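Report on the Study Visit to the Dondberg Linen Service

Purpose of the visit

The Haltedness Residential Care Association arranged a study visit to the central linen service at Dondberg in November. The Association's homes at present wash bed linen and residents' clothing on their own premises, and the contract for the maintenance of the machines comes to an end next year. Members of the working group wished to see how a shared service operates before any proposal is put to the homes. The visit began at 9.30 in the morning and ended shortly after lunch.

Arrival and introduction

The group was received in the former boiler house, now used as a meeting room and canteen. The management gave a short account of the service, which was founded by 4 care homes in the district and now serves 54 homes, sheltered housing schemes and small clinics. The staff number 128, many of them part-time. The service remains the property of its member homes, and any surplus is returned to them as a lower price per kilogram in the following year.

Questions at this stage dealt mainly with membership. A home may join for flat linen only, for personal clothing only, or for both. Notice to leave is six months. The management stated that most homes begin with flat linen and decide on clothing once they have seen a full year of invoices.

The soiled side

Visitors were asked to put on overshoes and gowns before entering the receiving hall. Bags arrive in wheeled cages, are weighed by home and are placed on a raised rail according to colour. The wall between the soiled side and the clean side runs the full length of the building, and the washing machines are set into it, so that they are loaded from one room and emptied into the other. Staff do not cross from one side to the other during a shift. The group found this arrangement clear and easy to follow, and noted that none of the Association's present laundry rooms could be altered in the same manner.

Noise in the receiving hall was considerable. Ear protection was provided, although parts of the explanation were lost and had to be repeated in the corridor.

The clean side

Sheets and pillowcases pass through an ironing line supplied by Busow, then through a folding unit, and are stacked in packs of ten. Towels are folded separately. Stocks are kept for each home on shelving near the loading doors, with a reserve held for periods of illness or bad weather. Drivers leave from 5.00 in the morning, and the furthest home receives its delivery before the midday meal.

Personal clothing

The greater part of the discussion concerned personal clothing, the subject on which families most often write to the homes. At Dondberg every garment is marked on admission with a small heat-sealed label bearing the resident's number and the name of the home. Unmarked items are held for 200 days and are shown to the homes twice a year. The management admitted that wool remains a difficulty and that knitted items are accepted only at the owner's risk.

Light cotton garments are washed at a moderate temperature, dried on a short programme and folded by hand. They are returned in a named tray and not on hangers, unless the home asks otherwise. The group was of the opinion that trays would suit the rooms at Weerakoon House, where wardrobe space is limited, and would reduce the handling required of care staff on the ward.

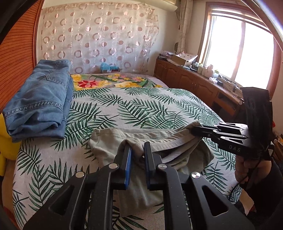
Light cotton garment on a bed.

Observations of the working group

The standard of flat linen was high and the price compares well with the Association's present costs. The group was less certain about clothing. A return time of five working days is longer than residents are used to, and each would need a larger stock of everyday garments. It was suggested that Weerakoon House might send flat linen to a shared service for a trial period while keeping one small machine for clothing.

Parking at Dondberg is limited, and members making a later visit are advised to use the lower entrance beside the weighbridge. The Association thanks the management and staff of the linen service for their time and for the lunch provided. A table of comparative costs will be sent to all homes with the papers for the spring meeting.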